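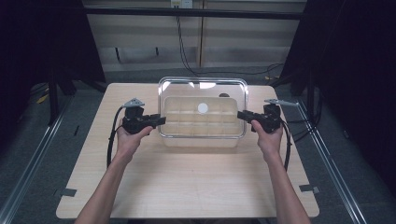
I get asked the same things whenever a new group at Lemside or over at Rostdale starts putting together a bid for hand-held gripper kit, so I've finally written my answers down in one place. They cover buying, budgeting and all the dull bits in between. I look after the equipment money for both sites. I'm not an engineer, so if your question is about calibration or firmware, Bijan Kermani is your man and he's much more patient than I am.

Last gone over on 19th February. If a price has changed since then, tell me and I'll fix it.

## Do we need the robot arm first, or can we start with the hand-held grippers?

Start with the hand-helds! I say this to everyone. You can get people recording demonstrations at a table long before you've settled on an arm, and you'll learn a lot about which tasks are worth the bother. When we did our first round we spent months going back and forth over arms, and all that time we could have been picking things up and putting them in boxes.

The one thing to sort out early is the jaw. If the hand-held jaw and the jaw on your eventual arm are different shapes, you're making life hard for whoever trains on the recordings. Ask the arm supplier whether their wrist will take the same fingers, and get the answer in writing.

## Should I budget for one gripper or a pair?

A pair, nearly always. Plenty of the jobs people bring to us need two hands (holding a tub steady while you take something out, lifting a lid, folding, anything wide and a bit floppy) and going back later for a second gripper is a pain. You may well get a newer revision that doesn't quite match the first one. We've been caught by that.

If your task list really is all small pick-and-place then fine, buy one, but put the second in the bid as an option so the price is already agreed.

## Who do we buy from?

We've used two suppliers. Tsakiris do the grippers and the mounting plates, and Gramance do frames, rails and most of our cabling. You're free to go elsewhere, but you'll need to fill in a new supplier form, and Golshifteh Rahimi in purchasing will want that well before the order goes in. She isn't being awkward, it just takes a while to get a new firm onto the system.

Please don't buy the grippers on your own card and claim them back. I can't approve it and then we're both miserable.

## What does everybody forget to put in the budget?

Oh, where to begin. My own list, from bids I've had to send back:

- Spare finger pads. They wear, and they wear faster than you'd think if you're handling hard plastic all day.
- Longer cables. The ones in the box suit a desk. Once you've got a frame and somebody standing at a table, you want slack, and enough of it that an elbow can go out sideways without tugging anything.
- Storage. Raw recordings are huge. Talk to Bijan about this before you guess.
- Curtains or screens, if the room has people walking through it.
- Tape, cable clips, a decent extension lead, a trolley for the computer.
- The stuff you'll be handling. Tubs, trays, lids, crockery, whatever your tasks call for.

That last one sounds silly, but it adds up. Elaheh Mirzaei's group set aside £200 for props and had to come back for more, mostly because they wanted several versions of the same container. See the next answer.

## Why would anyone need several versions of the same container?

Because a clear one and a solid one are quite different jobs as far as a camera's concerned. Clear plastic throws glare back at you and lets whatever's behind or inside show through. If your project is going to meet clear packaging in real life, then you need it in your recordings, and you need more than one sort. Charity shops and the kitchen aisle are both perfectly good places to look, and yes, I'll approve those receipts. Keep them, though. A photo of a receipt with your thumb over the total isn't a receipt.

## Can we reuse a table we've already got?

Yes, please do. An ordinary table is fine so long as it doesn't wobble and it's a sensible height for whoever's working at it. I've turned down two requests for expensive lab benches now and I don't feel bad about either.

A plain top in one pale colour is easiest to work with. If you want the table to go back in the same spot every time, mark things up with tape. It's cheap and you can lift it off again. Do buy the low-tack kind if the table belongs to somebody else — Shirin Taheri had a long chat with facilities about a varnished one, and I'd like to spare you that.

## Do we need a whole frame, or just the grippers and a table?

It depends how you're tracking the grippers and what else you want to hang up. Some groups manage happily with nothing overhead at all. Others want posts and a crossbar so they can fix lights and cameras and not have to think about them again. If you know you'll want an arm in the same space later on, a frame with floor rails saves a lot of shuffling about, and Gramance will quote for the posts and the rails separately if you ask.

My advice is to price the frame as its own line. When a bid gets trimmed, and they do get trimmed, it's far easier to lose one line than to unpick a great big "rig" figure with everything lumped together.

## How long does it all take to arrive?

Longer than the website says! The last full order I placed took 19 weeks from the signed form to the last box, and the grippers weren't even the slow part. It was a mounting plate. The frame turned up early and sat in the corridor, in everybody's way, including mine.

If you need to be recording by October, I'd want your form in front of me before Easter. Smaller orders are kinder. Pads and cables usually come in seven days, sometimes less.

## Is the room included in the price?

At Lemside there's no internal charge for the shared rooms, but you do need to book. At Rostdale the space is charged to your project by the month, and it has to be in the bid from day one because I can't add it afterwards. Ask me for the current rate, it moves about.

Have a look at the sockets before you commit to a room. I mean go and stand in it. A couple of the Rostdale rooms have outlets in very odd places, and if your power has to come across the floor you'll need cable covers, and someone from safety will want to see them down before you start.

## How many people should I budget for?

The kit doesn't run itself, and staff time is nearly always the biggest number on the page. For one pair of grippers we reckon on two people sharing the recording, swapping over through the day. Holding a gripper in each hand is more tiring than it looks. Wrists get sore, and shoulders too, and tired people make sloppy recordings that you'll only throw away.

Mehwish Siddiqui runs the rota at Lemside and her rule is four hours of recording per person per day, with proper breaks inside that. I'd plan on her figure. I know it looks low on a spreadsheet. Every group that's tried to squeeze in more has come back down to it.

You'll also want somebody to check and label the recordings. That can be the same people on a different day, but it has to be paid for, so write it down.

## Can we borrow a pair before we buy?

Yes, if one's free. Ask Mehwish, not me. Loans are for a fortnight and you'll need to bring everything back, including the little screws (there's a bag for them, please use the bag). I really do recommend it if you've not used hand-helds before. You'll find out very quickly if your task suits them, and your bid will be better for it.

## What about insurance and repairs?

Anything on the asset register is covered on site. Taking kit to a partner's building is another matter, and you'll need a form from Golshifteh before it leaves the door.

Repairs come out of your project, so set something aside. Most of ours have been connectors where the cable goes into the gripper. Tsakiris will swap one under warranty if you catch it in the first year, and they've been decent about it so far, but you have to post the thing back at your own cost and you're without it in the meantime. Hence my fondness for spares.

## Can I see a bid that got through?

Of course. Elaheh has said she's happy for hers to be passed round with the salary lines blanked out, and there's a shorter one of Shirin's that's good if you're only buying grippers and no frame. Drop me a line and tell me which you'd like. If you could put your project code in the subject it'd help me no end.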